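The Great Finger Seizure, and what we are doing about it

Regular readers will recall that last month we praised the Mestuten hand-held grippers for their patience. We take some of it back.

Partway through the table-tidying work at Brirent, one unit closed on the stem of a fake flower and declined to open again. The operator let go of the trigger. The finger did not. Shin, our logging software, recorded a perfectly healthy device throughout and went on saying so for 300 seconds, in green.

Once the shell was off, the fault was plain enough. The cable had worked its way under the rod mount and was pinching a little harder with every squeeze. Cycle 1456 was evidently one too many. The flower lost a leaf and has returned to duty.

The part that bothers us is the green light. Shin reads the trigger position and assumes the finger agrees. Had the stem been a thumb, we would be writing a much longer item with a lawyer reading over our shoulder.

So, until further notice:

Check the cable before each session and again after lunch. Pull the unit if it snags, even slightly.

Grippers go to the bench at 700 cycles, whatever the schedule says.

Keep your free hand away from the finger while the headset is on. Depth looks different in there.

Fellatent has promised a revised cable clip by December. They also promised the last one by December, so we have bought 3 packs of zip ties. Spare units are in the cabinet by the door, and the sign-out sheet is still on paper. 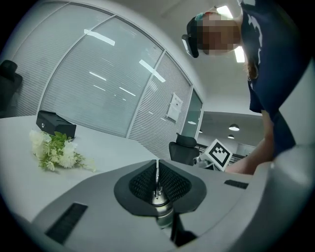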